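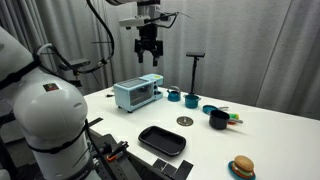 Which logo file should be loaded into a brand kit first?

The master vector file of the primary logo, with all text converted to outlines. Every other version in the kit is made from it, so the later steps in this section can't be completed until it is in place.

4. Setting up a brand kit

This section covers the first-time set-up of a brand kit in Bedetti. It applies to administrators and to users with the Kit Editor role. Users with the Viewer role can open a finished kit and download from it but do not see the Edit menu.

Before you start

Have the following ready:
- the master logo in SVG or PDF format
- the color values for each brand color, in RGB and CMYK
- the license terms for each typeface, if fonts are to be shared
- the name of the person who will approve the kit

4.1 Create the kit

1. Open Kits and select New Kit.
2. Enter a kit name. Names may be up to 130 characters long, including spaces. Use the name the brand is traded under. The legal name goes in the Owner field.
3. Select a region and a default language.
4. Select Save Draft. The kit appears in the list with a gray marker.

NOTE: A draft kit can be renamed at any time. After publishing, the kit name becomes part of the download links, and renaming it breaks any link already sent out.

4.2 Load the master logo

1. In the draft kit, open Logos and select Add Master.
2. Choose the file. Bedetti checks it for live text, linked images and stray points outside the artboard.
3. If the check reports live text, return to the drawing program, convert the text to outlines, and load the file again. Do not use the Ignore button for this warning.
4. Confirm the bounding box. The dotted line should touch the outermost points of the logo on all sides, with no margin.
5. Select Lock Master.

CAUTION: Locking cannot be undone by a Kit Editor. If the wrong file has been locked, an administrator must archive the kit and start a new one.

4.3 Set clear space and minimum size

Clear space is measured in logo units. One unit is the height of the part of the logo you mark as the reference.

1. Select Clear Space, then Set Reference.
2. Drag the two guides to the top and bottom of the reference part. A capital letter in the wordmark is the usual choice. For the Dvořáček sample kit supplied with the software, the reference is the letter D.
3. Enter the clear space as a multiple of the reference height.
4. Enter the minimum width for print, in millimeters, and for screen, in pixels. The two values are stored separately and neither is worked out from the other.
5. Print the test sheet at full scale and check that the smallest logo is still legible. Turn off "Fit to page" in the print dialog.

4.4 Add versions

A kit may hold up to 5 versions of each logo, counting the master. Most kits need 4: full color, one-color dark, one-color light, and the symbol alone.

1. Select Add Version and choose a type.
2. For one-color versions, pick the color from the kit palette. If the palette is empty, complete section 5 and come back to this step.
3. For the light version, set the preview background to a dark color. The preview background is not exported.
4. Enter a short usage line, such as "For use on photographs."
5. Repeat for each version.

NOTE: Gradients are flattened in one-color versions. If the logo depends on a gradient to separate two shapes, draw the one-color version by hand and load it with Add Version > From File.

4.5 Approve and publish

1. Select Send for Approval and choose the approver. The approver must have an account but does not need the Kit Editor role.
2. When the approver has signed off, the marker changes from gray to green.
3. Select Publish. Links become active when the next sync has finished. Sync does not run on Sunday.

If the approver rejects the kit, the comments are attached to the version concerned. Correct that version and send the kit again. Versions already approved keep their status unless the master has changed.

CAUTION: Publishing replaces any earlier kit with the same owner. Download a copy of the old kit first if printed stock is still being ordered from it.

Fonts are not included in the published download unless Share Fonts has been switched on by an administrator. See section 6.

Section text: Marcela Hrubý. Technical check: Boris Havlíček.

Last updated: April

Filed under: Brand Kits / Set-up / Administrators

Related articles
Section 5: Building the color palette
Section 6: Fonts and license records
Moving a kit from Felska to Bedetti
Roles and permissions
Archiving a kit
Why does my SVG fail the live text check?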